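Progress report, second period: picking things out of containers with hand-held grippers

Hi Nathalie,

I promised you something readable this time, so I'm writing it the way I'd tell it to you over coffee and keeping the tables for the appendix. Short version: the demonstration work is going well, the policy training is a bit behind, and I finally have a result I like (more on that further down!).

You'll remember the idea from the Lellen proposal. Teaching a two-armed robot by steering it remotely is slow, and people hate doing it. So we have people do the job themselves, holding a gripper in each hand, and we train the robot on what the grippers did. In the first period we stuck to objects lying flat on a table, and that was almost too easy. This period has all been about objects inside other things – planters, boxes, deep bowls – where the fingers have to get past a rim and there's not much room once they're in.

Fletcher Ruawai has run nearly all the sessions, and Triin Adomaitis has been checking the recordings as they come in. We're at 60 usable demonstrations for the container task. I wanted more by now, but we threw out a whole batch in April after Triin spotted that the timing between the left and right grippers had drifted. It was a clock problem in our logging code, it's fixed, and I'd much rather lose the batch than train on it.

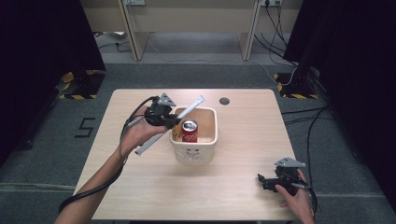
Container task, Hokville lab: soda can in a square planter, one gripper in each hand.

The planter has been our troublemaker. A can standing up in it sounds like nothing, but the walls leave the fingers few good ways in, and everybody's first instinct is to go straight down from above. Some people then tilt the wrist, some come in from a corner, and one person used the second gripper to steady the planter the whole time. All of those are fine for a human. For the policy they were a mess, and our first version sort of averaged them and hovered over the rim looking undecided. Rasmus Eglītis watched it for a whole afternoon and came back pretty gloomy.

Now the part I like. Elīna Mets suggested we stop feeding the two hands in as one long stream and instead let the model first pick which hand leads, then plan the other one around it. We call it Jistach (don't ask, it started as a folder name). We trained it on the same demonstrations, with nothing added, and the hovering is gone. It commits to one way in and follows through. It still bumps the rim more than I'd like, and it's worse when there's a second object sharing the container with the one we want. I'm not going to put a success rate in this letter because we've only tested 3 containers and I don't trust a number from that yet. You'll get a proper one next time.

Things that went less well. The cables on the hand-held grippers are still a nuisance. They tug at the wrist, and Fletcher thinks people shorten their reach without noticing. We looked at going wireless and the delay was too jumpy, so we're staying wired for now and trying a lighter cable. We also lost two weeks to the move out of the Grigaitė building, which I did warn you about, but it still hurt.

Money: we're slightly under on equipment and slightly over on session time. If you're OK with it, I'd like to shift the leftover equipment money to pay for three more weeks of sessions. No change to the total. Rasmus has the breakdown ready and can send it Wednesday.

Next up is a wider set of containers, including some with narrow necks, and a proper comparison between Jistach and the old single-stream model on objects neither has seen. Elīna is writing up the method and I'll forward her draft once it's past the scribble stage.

Call me if anything in here looks odd, or if you want to come by and try the grippers yourself. The offer stands!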